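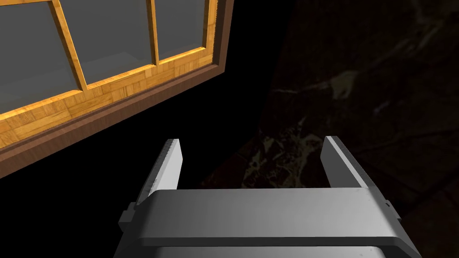
Reconciling Tank Readings at a Small Fuel Station

Sustley has operated its forecourt with 3 underground tanks for many years, and stock reconciliation has always been performed at the close of business. In April the station moved this work to the morning, before the first delivery. The present entry records the reasons for the change and the procedure now in use.

Evening readings were taken while the pumps remained open. A sale completed during the reading appeared in the till total but not in the tank figure, and over one month the unexplained difference reached 134 gallons. A pressure test of the lines found no leak. 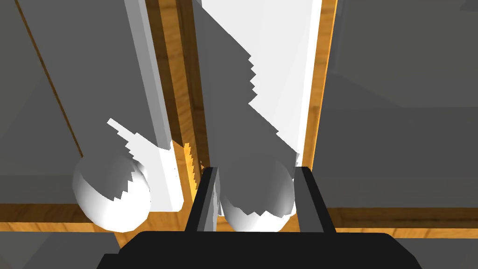 The Revised Procedure 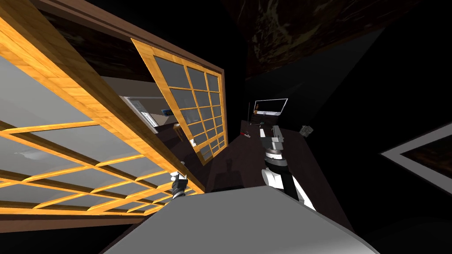

Posted by Tarık Ertürk
Filed under: Station Operations

All dispensers are locked for 20 minutes before the reading. The attendant records the level, water and temperature for each tank, then enters the meter totals in the Prokari ledger. Deliveries from the Durkimstead depot are entered separately, using the driver's ticket.

Any tank showing a difference of more than 12 gallons is read a second time. Should the difference remain, the site manager is informed and the tank is dipped by hand. Gatchalian, our sister station, will adopt the same procedure once its gauge console has been replaced.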